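Search this site Search

The Patience Setting

By October the heating in the Grollside building had two moods, off and tropical, and on the night I want to tell you about it had chosen tropical. I had the window propped open with a manual and my shoes off under the desk, and I was on my third reading of the same log, which was 347 lines long and blamed me in every one of them.

I should say that I wrote the planner. The grasp detector was somebody else's good work, and the controller came down to us from people at Fakov who have all moved on to better-paid things, but the planner, the part that sits in the middle and decides what to do next, was mine from the first empty file. I had named it Choi, after the street I grew up on, and I was as fond of it as you can be of something that has kept you from your supper for most of a month.

Its trouble was hesitation. Give Choi a wooden block and it was as quick as you please. Give it something soft, something that could be lying one way or just as easily another, and it would start planning, see a slightly better plan, throw the first one out, and begin again. It had a time limit of 60 seconds, and it used them all, every time, like a guest who won't leave until the coffee pot is empty.

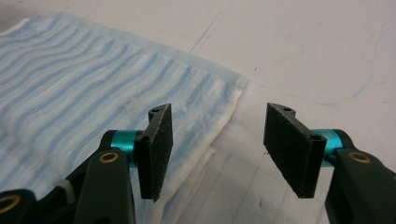
Folding, you see, is mostly a matter of knowing where an edge is, and Choi never felt it knew enough. I had been going through the recorded frames one at a time, and I stopped for a good long while at one where the fingers stood open on either side of the fold, the black pads just above the table and the pale underside of the cloth peeking out along the crease. I could have closed them myself from my chair. The blue stripes wandered up to that crease and quit, as plain as a curb at the end of a sidewalk, and in the log beside the frame my poor planner had written, for the twenty-fourth time, "edge uncertain, replanning."

Now, my mother was a hesitater too. She would stand in our front hall with her coat buttoned and her purse on her arm, going over the stove, the back door, the iron, and then the stove again, while my father sat out in the car with the engine running and the ball game on. He never honked. What he did – and I hadn't thought of this in years – was call through the window, "What would you need to see?" And she'd think about it, and go look at the one thing, and come out.

I put my shoes back on, I don't know why. Then I opened up the replanning code and looked for the place where Choi decided that it was sure, and there wasn't one. I had given it a hundred ways to doubt a plan and had never once told it what enough looked like. Any new frame with a shadow a hair to the left could start the whole business over.

It took me until past midnight, and most of that was deleting. I wrote a small rule that said if the edge score stayed above 80 for as long as it takes to draw a breath, the plan would stand, and the fingers could go. I ran it in Drilter, our simulator, which draws cloth about as well as I draw horses, and sat there with my chin on my fist.

The fingers came down. They waited, and I waited with them, and the log said "edge accepted," two words I had only typed that evening and was absurdly pleased to read. Then they closed, and the gray simulated rag came up off the gray simulated table by its corner.

I called my father in the morning, early, because he's always up. I asked him whether he remembered sitting out in the car all those times, and he said sure he did, he'd heard some awfully good ball games that way.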